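# Chapter 7: Sidewalks

Draft for fall section, Mon 21 September. Figures still to be renumbered.

**Before you read**

- Walk one block near your home. Both sides if you can.
- Write down every place where you had to slow down, step around or look at your feet.
- Keep the list. You'll need it for section 7.2.

## 7.1 Why a whole chapter on sidewalks

Chapter 6 was streets. Lanes, turning room, parking, drainage. Most town budgets stop there too. The sidewalk gets whatever strip is left over, and whatever money is left over, and then people wonder why the walk to the bus is so bad.

Everyone is on foot at some point in the trip. Drivers walk from the parking lot. Bus riders walk at both ends. Kids, older people, people with strollers, people using wheelchairs: the sidewalk is the trip, start to finish, and one broken panel can end it.

Our main case in this chapter is Hildale, a mid-sized town with an old center and a newer office district on the east side called Edberg. The town surveyed its sidewalks block by block and found 832 problem spots. Of those, 315 were in the old center. Keep both numbers in mind, they come back in the exercises.

What counted as a problem spot:

- lifted or sunken panels
- missing curb ramps
- poles, signs or boxes in the walking path
- standing water a day after rain
- gaps, meaning the sidewalk just stops

Trees caused a lot of the lifting. Cutting them all down would have fixed the panels and ruined the street in July. More on this trade-off in 7.4.

## 7.2 The parts of a sidewalk

Planners split a sidewalk into zones. Names vary from town to town. Ours:

**Curb zone.** The edge. Keeps cars out and steers water to the drains. Narrow, but the most expensive part to get wrong.

**Furnishing zone.** Trees, benches, lights, bike racks, trash cans. Not every street has one. Where there isn't one, the stuff ends up in the walking path anyway.

**Walking zone.** Should be clear the whole way. No exceptions for "just one" sign post. Two people side by side should be able to pass a third without anyone stepping into the street.

**Frontage zone.** The strip next to the building. Doors open here, people stop to look in windows, cafes put out chairs. Pedestrians tend to keep a little distance from walls, so a sidewalk that measures wide on paper can feel narrower in use.

Now go back to your block list. Mark each trouble spot with its zone. Most students find the same zone coming up over and over.

## 7.3 Surface, joints and shade

Concrete is the usual choice. Cheap enough, lasts, easy to patch (badly). It also moves. It swells in heat and shrinks in cold, and a long slab with no room to move will crack wherever it likes. So builders leave joints. Two kinds matter here. A *control joint* is a groove that tells the crack where to go. An *expansion joint* goes all the way through and is filled with something soft, so that the slabs can push without breaking.

Texture next. Smooth concrete is easy on wheels but slick in rain. A rough or pebbled finish grips better, but too rough and it rattles a wheelchair. Many towns use a coarse finish for the walk and a smoother one for the curb.

Then shade, which often gets left out of plans alltogether. Tall buildings shade one side of a street for hours. Good in summer. In December the same shadow keeps ice on the ground long after the sunny side is clear. The Fusport study (see Further Reading) mapped winter falls against building shadow and got a clear match on north-facing blocks.
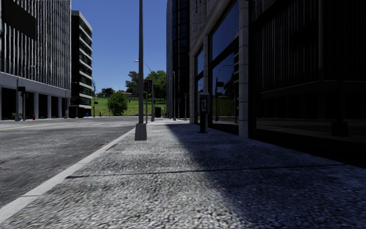

**Figure 7.1** Coarse sidewalk paving with a smoother concrete curb. A dark expansion joint crosses the walk; shade reaches the base of the building at right.

Shade maps are simple to make. Pick a block, go out morning, noon and late afternoon, sketch the shadow edge each time on the same plan. Chalk works too. Do it again in another season and compare.

## Key terms so far

curb zone, furnishing zone, walking zone, frontage zone, control joint, expansion joint, problem spot

## Quick practice

1. Using the Hildale survey, work out how many problem spots were outside the old center.
2. Chuensuk Avenue has no furnishing zone. Suggest 2 places for a bus shelter that leave the walking zone clear. Sketch them.
3. Look at your block list agian. Which items could be fixed without pouring new concrete?

Section 7.4 picks up with street trees and roots. Bring your shade map.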